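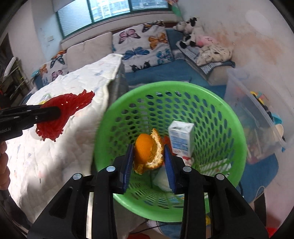 I run a small guesthouse called Hayes, seven rooms on a quiet street in Listedov, and I need a housekeeper. Well, I need a person who can turn a room over between one guest and the next and still be in a decent mood when the doorbell goes. I've been doing most of it myself for four years, with my cousin Darragh Nic Giolla helping out in the busy months, and Darragh is going back to college in September. So this is me asking around! The work is beds, bathrooms, floors, laundry, and the little leftovers people leave behind them. Think a curl of orange peel, a small carton in a green plastic basket, one sock under the radiator. Guests are mostly lovely and mostly messy, and I've made my peace with both.

Let me tell you what the days look like. You'd start at nine, and we have coffee first (I insist, it's when I tell you who's leaving and who's staying). Then we split the rooms. Checkouts get the full treatment: strip the bed, clean the bathroom top to bottom, dust, vacuum, fresh towels, trash out, windows open for a bit even when it's cold. Stayovers are quicker, just a tidy and a towel swap, and if there's a sign on the door we leave them alone. You'd be done by two most days. In the summer it can run later, and if it does I pay you for it, down to the quarter hour.

I am fussy about beds. I'll say that up front so you don't find out on your first morning. I stayed in a place once, years ago, where the sheet came off the corner in the night and I woke up on bare mattress, and I've never gotten over it. Every bed at Hayes gets a protector pulled flat and tight, then the fitted sheet, then the top sheet with the corners folded in properly. If you've never done a folded corner I'll show you, and you'll have it by the third bed. 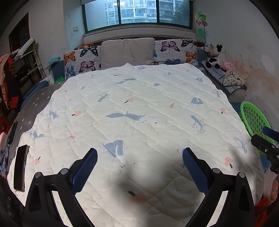

After that comes the comforter and two pillows each, plus a blanket at the foot in the back rooms, which get chilly. I don't do decorative cushions. I had them the first year and all they did was end up on the floor.

Laundry happens in the basement. There are two washers and a dryer that needs a bit of a shove on the door, and on dry days we hang things in the yard. You will be carrying baskets up and down stairs and there's no elevator, so please be comfortable with that. Bending and kneeling too, for the tubs. If something is hard on your back, tell me and we'll trade jobs, I don't mind cleaning a tub.

Now the practical stuff. It's part time, 29 hours a week from June through the end of the season, and a bit less over the winter. Pay gets talked about when we meet, and I'll put the number in writing before you say yes to anything. You get a paid trial shift so we can both see how it goes. Lunch is included (soup, usually, and whatever bread I baked). You can wear what you like as long as your shoes are closed and you don't mind bleach getting on the rest of it.

I don't need a resume. Experience in hotels or cleaning is great, but I've hired people straight out of kitchens and one who'd only ever worked in a garden center, and they were terrific. I do need you to show up when you say you will, and to text me if you can't. You should be okay working alone for an hour or two with the radio on. And you can't be a person who goes through guests' things. I know that sounds obvious, but I've had to have that talk once and I don't want to have it again.

There's a dog, Clalelum, who is old and sleeps in the hallway exactly where you want to walk. If you're allergic or scared of dogs this probably won't work out, and I'm sorry about that, he was here first.

If you like the sound of it, write me a short note. Tell me a little about yourself, which days you can work, and how you'd be getting here. The Hurinis bus stops right at the corner, and there's a spot for bikes in the yard. Drop the note through the door at number 79, the one with the blue mailbox, or just ring the bell any afternoon after three and ask for Ailbhe. I'll be reading notes as they come in and will get back to everyone, even if it's a no.

Ailbhe Daly
Hayes Guesthouse, Listedov
22 May 2022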